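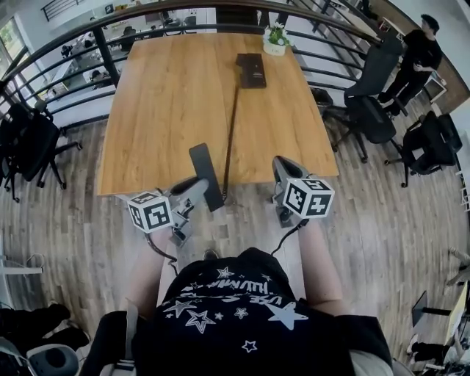

二楼栏杆边的木桌,两只手,两把夹爪。

Menis 相册更新:打电话任务

拖了好久的相册终于更新啦!上次放的是叠毛巾,评论区有人问能不能看点“硬一点”的东西,那就电话吧。任务名字在我们的表里叫“拿听筒、放听筒”,听着特别简单,我第一次报计划的时候还拍胸脯说一个下午搞定(现在想起来脸有点热)。

先说玩法,给新来的朋友:Menis 采示范不用遥操作台,人直接拿着手持夹爪干活,两边夹爪的轨迹靠方块上的标记来对。好处是上手快,坏处是人会不自觉地用“人的办法”,手腕一拧就过去了,可后面要学这个动作的机械臂没那么灵活。所以我一直念叨:慢一点,肘别飞,手腕别炫技!

到四月底,电话这一项通过检查的示范一共 255 条。整个 Menis 库里现在是 3,301 条,其中双手任务 2,090 条,剩下的都是单手的。数字不算吓人,不过每一条我都看过,看到后来做梦都是拨号音。
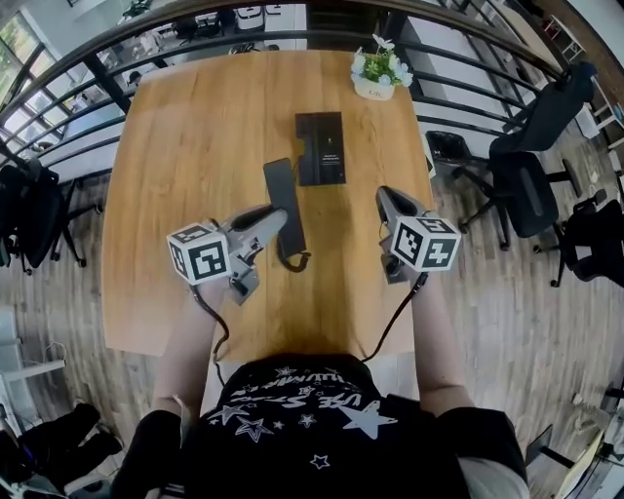

听筒横在桌上,卷线弯在一旁,后面小花盆上写着 Life。

说说卷线。做这个任务之前我以为难点是听筒,又黑又滑,夹歪一点就转。练了一阵才发现,真正气人的是那根卷线,它会弹,会缠,会在你最得意的时候把听筒往回拽一下,特别是手抬得太快的时候。后来我们定了个土规矩:起手之前先看线,线要是压在听筒底下,这条就重来,不许硬拉。

还有桌面上别的东西要不要清干净,我们内部吵过。Baptista 那边的同事喜欢干干净净的桌子,我偏心留一点生活气,小盆花就很好嘛,以后机器人总归要在有花有杂物的桌上干活的。吵到最后各退一步,两种都采,标签里写清楚就行。

夹爪自己的视角也选了一张。我个人最爱看这种,整个房间都弯成一个圆,桌子斜着,花也斜着,可夹爪两指合在哪里,看得明明白白。标注的时候,我一般先在这个视角里找两指合拢的那一刻,再回头对头顶视角的时间,比反过来省事多了。

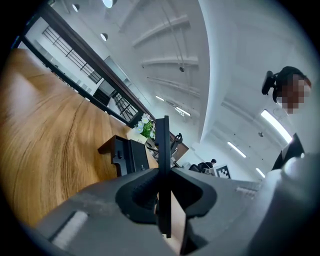

Simão Magalhães 看完相册草稿,给我留了一段:夹爪视角当然好,可是别太依赖它,手指一合上,接触点就被自己挡住了,训练的时候还是得把头顶那一路一起喂进去。他还建议每条示范开头停一秒再动,切片段会容易很多。

停一秒这个我马上就采纳了!至于第一点嘛,我嘴上说再想想,其实当晚就去改了配置。改完重新跑了一轮,失败里有 11 次都卡在“松手太早”,听筒还没坐稳夹爪就张开了。回头翻示范,还真是我们自己的毛病,人手松得太利索,机器照单全收。现在的要求是放下之后再轻轻压一下,然后才松。

双手的分工也顺便讲一句。我们的写法是一边管听筒,另一边管座机,该扶的时候扶,不该扶的时候就老老实实在旁边等着。等着的那只手最难教,真的,人一闲下来手就乱晃,晃出来的轨迹模型也会跟着学。下面是左边夹爪夹着听筒、右边夹爪张着口朝向座机的样子。

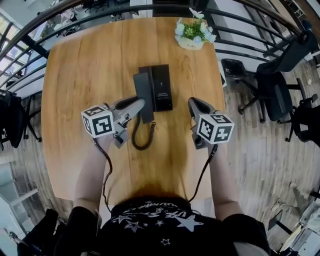

下一期:Jakex 夹爪的新指垫

指垫换了一版,纹路更细,拿来夹听筒会不会少打转,我也很好奇。手头还有 Stosska 寄来的一套软的,准备跟它放在一起比。任务照旧是电话,方便和老数据对着看,顺便也想加一个把卷线理顺的小动作(对,我还是咽不下那口气)。

想看哪个任务的,直接在下面留言,叠毛巾的就先别点啦,那一本相册已经够厚了。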